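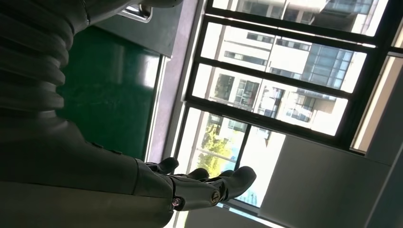
Letting the Scale Decide

At half past four in the afternoon the light comes straight through the big window of the Kelmendi laboratory, and the robot becomes worse at its job. Achilleas Bakalis, who leads the work there, used to close his laptop at this hour and go home. For most of last year he did the opposite and stayed until dark, because the bad hour was the one he wanted to study.

His subject is a modest one in the eyes of many colleagues. He wants a robot to pick up a small quantity of something, for example dried beans or short screws, and to know if it really did so. The picking has been studied a lot. The knowing is in general left to a person who sits next to the machine and presses a key for success or failure. Bakalis was this person for two years, first as a student and later with his own small group.

"After lunch I was generous," he says. "Before lunch I was strict. When I compared my own notes from the same recordings, I did not agree with myself."

The method that came out of this discomfort is called Pukadeck. It was presented to a small workshop in June and it can be explained in a few sentences. The robot works beside an ordinary digital scale, the kind one finds in a market. After every attempt it puts what it has taken on the platform, and the number on the scale becomes the mark for that attempt. No person judges. The marks are then used to teach a second program, which looks only at the picture from the camera on the robot's wrist and tries to say what the scale would have said.

When this second program is good enough, the scale can be taken away. The robot continues with its eyes alone.

A teacher with one subject

The idea to use weight as a mark is old, and Bakalis is careful to say so. Food factories have done it for a long time. What his group added is the question of which attempts are worth weighing, as it takes time to go to the scale and come back. In the first version every attempt was weighed, and the robot spent more of its day walking its arm to the platform than it spent picking.

In the present version the second program makes a guess first, together with a statement of how sure it is. If it is sure, the robot continues. If it is not sure, the robot goes to the scale. At the beginning it is almost never sure, so it weighs nearly everything. Later the visits become rare, and they gather at the difficult moments: a bean half hidden behind a finger, or strong sun on a metal part.

Across the full study the robot made 1,700 attempts and went to the scale for 393 of them. The program trained on those weighings agreed with the scale as often as the one that had been trained on every attempt. For Bakalis this is the main result. The group had hoped for some saving, but the first plan assumed that many more weighings would be necessary.

The rule for agreement was strict. A guess was counted as correct when it was within 10 grams of the reading, and everything outside was counted as wrong, also when it was wrong by very little. Bakalis chose the limit before the first recording and wrote it on the door.

Two kinds of hand

The study did not stay with one tool. Part of the attempts were made with a dark hand that has a thumb and jointed fingers, and part with a simpler metal gripper. From the wrist camera these two look completely different. The fingers of the hand cover much of what is held, while the gripper covers less but throws reflections back into the lens when the sun is low.

A program that had learned with one tool was then tested with the other, with no new weighings. The result was poor, and the paper says this in its second paragraph, where other authors would perhaps put it near the end. Agreement with the scale fell to 70 per cent. It became better again after a short period of weighing with the new tool, so the group now advises to keep the scale on the table whenever anything at the end of the arm is changed.

The light made a similar difficulty. Bakalis had expected the dark hours to be the worst. In fact the lamps in the laboratory give a flat, steady light, and the program was comfortable with it. The hard cases came in full daylight, when the camera looked past the tool to the window and the pale building on the other side of the street. Fingers that pointed to the glass became almost black, and what they held became black with them.

The engineering company Zultetti, which has an office in Geline and lent the group a second computer, suggested blinds. Bakalis refused. A kitchen or a market stall has no blinds that a researcher can control, he argues, and a method that needs them will remain in the laboratory.
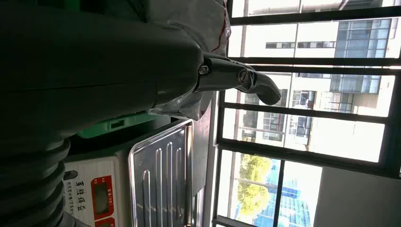
Can the method be used for objects that all weigh nearly the same?

Only with difficulty. Weight is the single thing that the robot is marked on, so if a good pick and a bad pick give the same number, the program has nothing to learn from. The group recommends the method for loose goods, where the quantity changes from one attempt to the next, and would choose another kind of mark for single objects of equal weight.

This limit brings up another point, about mistakes that the scale cannot see. A robot may bring the right weight of the wrong thing. It may also crush a soft fruit and receive a perfect mark for it. During the early trials with raisins, the program learned to prefer a very tight grip, as fewer raisins fell on the way to the platform. The numbers were excellent and the raisins were not pleasant to look at. The group took soft food out of the study and has not yet put it back.

Bakalis would like to return to it in the coming year, with a second mark for damage. He does not know yet what the instrument for this could be. One of his students proposed a panel of people who look at photographs, and he laughed for quite a long time, for it would bring him back to the chair beside the robot, with a finger on the key.

For the moment the arm repeats its beans. The group is collecting a new series with both tools, and this time the recordings begin in the morning and continue until the street lamps are on.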